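Diário da cozinha, 12 de julho de 2024

Voltei a estender a toalha das cerejas e a pôr a fruta toda em cima dela, fora do frigorífico.

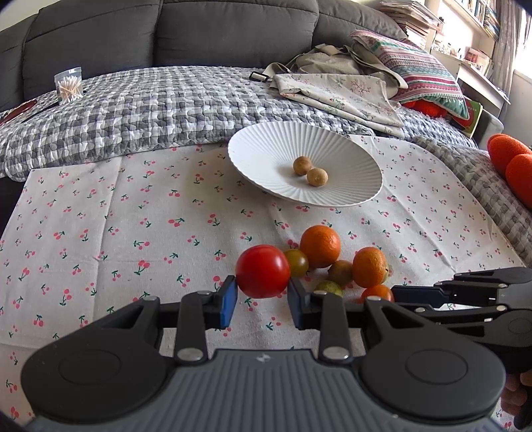
A decisão de deixar de refrigerar o tomate foi tomada em abril e continua em vigor. O argumento é o conhecido: abaixo dos doze graus a maturação para e a polpa fica farinhenta. Mantenho uma exceção para os exemplares já abertos, que vão para uma caixa fechada e se gastam no dia seguinte.

Critério de separação desta manhã. Primeiro grupo, tomate vermelho e firme, para comer cru. Segundo grupo, tomate ainda alaranjado, que fica à espera. Terceiro grupo, citrinos, que não dependem dos outros e só precisam de ar. Os verdes e os acastanhados ficam para o fim, porque a cor engana e é preciso verificar um a um com o polegar, junto ao pé. Com pressão no meio do fruto fica marca, já o confirmei vezes suficientes.

O tomate vermelho grande pesou 168 gramas na balança Jarneck. Repeti a pesagem com a tara feita de novo e deu o mesmo valor. A balança tinha andado instável na semana passada; troquei as 2 pilhas e limpei os contactos com álcool. Total da fruta e dos tomates desta compra, incluindo o saco que ficou na despensa: 2543 gramas. O talão indicava mais. A diferença é pequena e não justifica voltar à loja, mas fica registada.

A toalha tem vincos compridos da dobra. Esteve guardada no fundo da gaveta desde abril, debaixo dos panos grossos, e a dobra assentou. Borrifar com água e esticar à mão resulta mal neste tecido. O procedimento que funciona é ferro médio, pelo avesso, com o pano ligeiramente húmido, e depois enrolar num tubo de cartão em lugar de dobrar. O tubo que tenho é curto. Preciso de um mais comprido, talvez dos que vêm com o papel de embrulho. O estampado das cerejas tem aguentado as lavagens a trinta graus. Não voltar a usar o programa de quarenta.

O vinco na diagonal incomoda mais do que os outros, já que a fruta pequena tende a encostar-se a ele quando se mexe na toalha. Nada de grave. A alternativa seria a fruteira de rede, mas a rede marca a casca dos tomates maduros na zona de apoio, e ao terceiro dia a marca passa a mancha. Superfície plana, uma só camada, pedúnculo para baixo. A fruteira fica para as cebolas.

Sobre as peças de citrino cor de laranja: casca com relevo bem marcado costuma corresponder a casca grossa, e casca grossa a menos sumo por peso. Na compra anterior, da marca Rutkowska, tirei pouco sumo de cada uma. Vou medir estas da mesma maneira, espremedor manual, coador fino, copo graduado. Se o rendimento for fraco outra vez, passam a servir só para a raspa e para a compota.

Tarde. Lavei a bancada com o detergente Vultex diluído e sequei com pano. Deixa algum resíduo se não se passar água limpa no fim, convém passar duas vezes. Afiei a faca de serrilha pequena na medida em que uma serrilha se deixa afiar, com a vareta cónica, dente a dente. Corta a pele do tomate sem esmagar. A faca lisa precisava de pedra e não tive paciência.

Jantar: tomate às rodelas, sal grosso, azeite, orégãos. O sal entra dez minutos antes e o líquido escorre-se para um copo, que aproveito no arroz. Pão do dia anterior, torrado.

Por fazer: tubo de cartão comprido, sal, 3 frascos de compota com tampa nova. Os antigos perderam a vedação. Ver os tomates alaranjados amanhã de manhã e virar os citrinos.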